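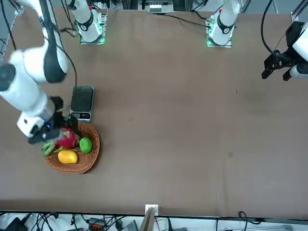

果物かごと、白い二本のアーム。

七の行方

2024年5月4日掲載

だから言ったのに、とスルギは言わなかった。言わないでくれたのはありがたかったけど、言わないでいる顔というのがこの世にはあって、あの人はそれがものすごく上手いのだ。バスの窓に映ったその顔を、私はクリンドヴィルまでの道のり、ずっと見ないようにしていた。

えーと、順番に話しますね。

スルギ・クォンと私は同じ翻訳事務所で働いていて、席が隣で、昼ごはんも大体いっしょ。向こうは数学科を出ていて、私は割り算の筆算であやしくなる人間。それがどうして二人でカジノに通うことになったかというと、一月に新しいテーブルゲームの遊び方の冊子が仕事で回ってきたからだ。ゲームの名前はズンデュテル。意味は知らない。スルギは「たぶん誰かの犬の名前」と言っていた。

遊び方そのものは簡単で、客に三枚、ディーラーに三枚、足して大きいほうが勝ち、という本当にそれだけのゲームだ(細かい例外が冊子に山ほどあって、それを訳すのに私は首を痛めた)。で、本体の賭けのほかに「渡り鳥」というおまけの賭けがある。自分の最初の二枚がどっちも七で、しかもマークの色が同じなら当たり。違う色だと何ももらえない。けち!

スルギはその原稿を読んで、お茶を飲んで、もう一回読んで、私の机にそっと置いた。

「ねえ、これ、七を数えたらどうなると思う」

「どうなるって、何が」

「使うのは6デックでしょ。配ったカードは捨てて、仕切りの札が出るまで切り直さない。七がなかなか出てこないまま進んだら、残りは七だらけになるよね」

なる、ような気がする。私がうなずくと、スルギは裏紙に式を書きはじめた。その日の午後、隣の席からは鉛筆の音しかしなかった。ちなみに納品は一日遅れた。

先に断っておくと、その手の本を読んだ人が期待するような話じゃないです。変装もしないし、黒い車も出てこない。私たちがやったのは、アンという麺屋の奥の席で、トランプをめくっては七を数えることだった。アンは閉店が早いくせに追い出すのは遅い店で、最後のお客が帰ったあとも、丼を下げた机をしばらく使わせてくれた。代わりに餃子を頼む。頼みすぎてベルトの穴がひとつ動いた。

やり方はこう。普通の札が出るたびに小さく足して、七が出たらどかんと引く。それで頭の中の数字がじゅうぶん大きくなったら「渡り鳥」に賭ける。じゅうぶんというのがどのくらいかは、残りの札の厚みで変わる。割り算だ。私がやる割り算じゃないので、スルギが表を作って、私はそれを歌にして覚えた。(節は昔の洗剤の宣伝。今でも洗濯のたびに口をついて出てくるので困っている。)

「あなたが座って。私は顔に出るから」

とスルギは言った。これは本当で、あの人は黙っている顔は上手いけど、計算している顔は全然だめなのだ。眉毛が動く。割り算で右、掛け算で左。

私のほうは何をしていても何も考えていない顔らしい。ほめられたのかどうか、いまだに確認していない。

クリンドヴィルは湖のそばの町で、カジノはラークトンという一軒だけ。73番のバスの終点にある。初めて入ったとき、絨毯がふかふかすぎて足首をひねりかけた。奥のほうにルーレット、壁ぎわにずらっとスロット、ズンデュテルの卓はトイレの手前の、あんまりいい場所じゃないところにぽつんとあった。新しいゲームって、そういう扱いなんだと思う。

お客は私のほかに、釣り用のベストを着たおじいさんが一人。

そしてディーラーがイェジ・チョさんだった。名札にそう書いてあった。短い髪で、袖口のボタンがきちんと留まっていて、札を配る手がとにかく静か。ああいう人の手元って、いくらでも見ていられる。雪が降ってるみたいなんだもの。私は洗剤の歌を頭で流しながら、見とれつつ、足したり引いたりした。

「初めてですか」

「あ、はい。初めてです」

「わからなかったら聞いてくださいね。私も時々わからなくなるので」

冗談だったのか何なのか、イェジさんは真顔で、おじいさんがうひゃっと笑った。

その晩は、数字が一度も大きくならなかった。七が出るわ出るわ。私は本体のほうにちびちび賭けて、ちびちび負けて、帰りのバス代だけ残して立ち上がった。スルギはスロットの陰で炭酸水を持ってこっちを見ていたけど、目が合うと知らない人のふりをした。別に変装でもなんでもない、ただ恥ずかしかったんだと思う。

二回目も三回目も似たようなものだった。ここは読んでいて退屈だと思うので飛ばします。やっているほうも退屈だった。待つのが九割で、あとの一割はお手洗いに行きたいのを我慢している。

ただ、退屈な分だけ、イェジさんとは仲良くなってしまった。

仲良くといっても卓をはさんでだから、大したことは話さない。湖に氷が張ったとか、絨毯を来週張り替えるとか。イェジさんは猫を飼いたいけど家主がうんと言わないらしく、そのかわり窓辺に来るカモメに名前をつけている。何羽いるのか知らないが、名前は全部おなじだそうだ。

「見分けがつかないので」

「それ、名前の意味あります?」

「呼ぶと誰かは来ますよ」

おじいさんがまた、うひゃっと笑った。この人は毎回いた。毎回おなじベストで、毎回「渡り鳥」に賭けていた。数えているんじゃない。ただ鳥が好きなのだ。ポケットに双眼鏡まで入っていた。

問題は、しゃべりながら数えるのがものすごく難しいということだ。アンの奥の席でスルギが邪魔をする練習もしたんですよ。耳もとで天気予報を読み上げたり、急に給料の話を振ってきたり。それは平気だった。スルギの話は聞き流せるから(ごめん)。でもイェジさんの話は、聞きたくて聞いてしまう。カモメの話を聞き流すなんてできますか。私にはできない。

それで、あの晩のことになる。

雨だった。バスを降りてから走ったので、髪がぺったりして、二人ともひどい格好だった。卓にはもうおじいさんがいて、イェジさんが新しく切った札を箱に入れるところだった。完璧な始まりだ。私は椅子に座り、洗剤の歌を流しはじめた。

七が出ない。

おかわりの札が配られて、捨てられて、また配られる。絵札、三、九、二、絵札。七が出ない。数字がじりじり上がっていく。たまに一枚出ても、すぐにまた上がる。スルギの表でいえば「賭けてよし」の線をとっくに超えて、「思い切って」の線に近づいていた。私は「渡り鳥」に小さく置き、次はもう少し大きく置いた。心臓が耳の中にある感じ。視界のはしでスルギの眉毛が、右、左、右と動いた。

渡り鳥の上限は300だった。卓の札にちゃんとそう書いてある。私たちが貯めた分を全部集めると、それを一回置いて、ちょっと残るくらい。スルギとの約束では、「思い切って」の線を超えたら、一回だけ、上限を置いていいことになっていた。当たれば34倍。その額をここに書くと自分がみじめになるので、計算したい人は各自でお願いします。

超えた。たしかに超えたと思う。

私がチップに手をかけたとき、イェジさんが札を片づけながら言った。

「そうだ、昨日、一羽だけ見分けがつくようになったんです」

「えっ」

「右の足で立つんです、その子だけ。ほかはみんな左なのに」

えっ、それは、名前どうするんですか! と私は身を乗り出した。おじいさんも身を乗り出した。カモメは本当は左右どっちでも立つんだとおじいさんが言い、いやうちのは絶対に右だとイェジさんが言い、その間も札は静かに配られて、静かに捨てられていった。私も笑いながら自分の三枚をめくって、戻した。

で、気がついたら、数字がなかった。

本当になかった。さっきまで頭の真ん中にあった数が、歌の節だけ残して消えていた。今の一回で何が出た? 私の札は何だった? 七はあったっけ。一枚は見た気がする。いや、あれは足の話のときに指が立っていただけかもしれない。おじいさんの札は? 全然わからない。

約束は、もうひとつあった。わからなくなったら、何も置かずに立つこと。スルギが表の一番下に、赤で書いたやつ。

私はチップの山を見た。消える前の数字はあんなに大きかったんだから、一枚や二枚出たところで、まだ線の上だろう。たぶん。きっと。スルギは向こうで、置け、という顔をしていた。あの人の位置からは札が見えない。私の頭の中なんてもっと見えない。

置いた。

どうしてかと後で何度も聞かれたけど、理由らしい理由はないんです。チップがもう手の中にあったから、としか。

「三百、渡り鳥に」とイェジさんが確認して、奥に立っていた男の人がこっちをちらっと見た。おじいさんは自分の小さいチップを、私のとなりにちょこんと並べた。

最初の一枚は七だった。ハートの七。

あの一秒がどんなに長かったか、どう書いたらいいんだろう。洗濯機が一回まわって、脱水まで終わるくらい。雨の音なんて聞こえるはずのない場所なのに、聞こえた気がした。

二枚目も七だった。

クラブ。

「ああ」とおじいさんが言った。私より先に言った。ハートは赤、クラブは黒。七が二枚、仲良く並んで、一銭にもならない。イェジさんは一拍だけ手を止めて、それから、きちんと留まった袖口で、チップを向こう側に引いていった。

本体の賭けは勝った。サンドイッチひとつ分。

私は立ち上がって、おやすみなさいと言って、絨毯で足首をひねった。今度はちゃんとひねった。

帰りのバスが来るまで、スルギと待合所のベンチに座っていた。屋根に穴があって、避けて座ると肩がくっつく。

「数字、いくつだった」とスルギが聞いた。

私は嘘をつこうと思えばつけた。思い切っての線を超えてた、運が悪かった、で済む話だ。実際に七は二枚来たんだし。

「わかんなくなってた」

スルギの眉毛は、右にも左にも動かなかった。

「いつから」

「カモメが右足で立ったあたりから」

なにそれ、とスルギは言った。仕方ないので最初から全部説明した。名前がみんなおなじなことも、家主のことも、おじいさんの反論も。スルギは途中で口を手でおさえて、バスが来ても笑っていて、運転手さんに乗るのか乗らないのかと聞かれた。

それから二週間ほど、二人ともラークトンの話はしなかった。スルギは表をしまい、私は台所用洗剤の取扱注意を訳した。よりによって洗剤。昼になるとスルギが外に出て、私が出て、別々の店で食べてきて、同じにおいをさせて戻ってくる。二人ともアンに行っているのだ。時間をずらして。

口をきくようになったのは、スルギがまた裏紙を私の机に置いたからだ。びっしり式が書いてあって、下のほうに一行。

「色を分けて数えれば、同じ色の七だけ見られる。歌を二つ覚えられる?」

覚えられるわけがない。一つでもあの始末なのに。そう言うと、スルギは「じゃあ片方は私が数えるから、二人で座ろう」と言った。

「眉毛は」

「前髪を切る」

切ってきた。眉毛がちょうど隠れる長さで、正直に言うと全然似合っていないんだけど、本人は気に入っているようなので黙っている。私だって黙っている顔くらいできる。

先週、久しぶりに73番のバスに乗った。絨毯は新しくなっていて、ズンデュテルの卓はトイレの手前から柱のかげに動いていた。もっと悪い場所になっていた。イェジさんはいた。おじいさんもいた。ベストが夏物だった。

スルギが私の隣に座ると、イェジさんは札を切りながら、私とスルギを順番に見て、言った。

「お友達、いつも炭酸水の方ですよね」

スルギは前髪の下で、たぶん両方の眉毛を動かした。

「あの子の名前、どうなりました?」と私は聞いた。スルギが机の下で私の足をふんだ。

「まだなんです。何かいいの、ありますか」

おじいさんがすぐに三つも案を出して、そのどれもがひどかった。スルギがこらえきれずに四つ目を出した。札が配られはじめていて、私の歌はもう二番に入っていた。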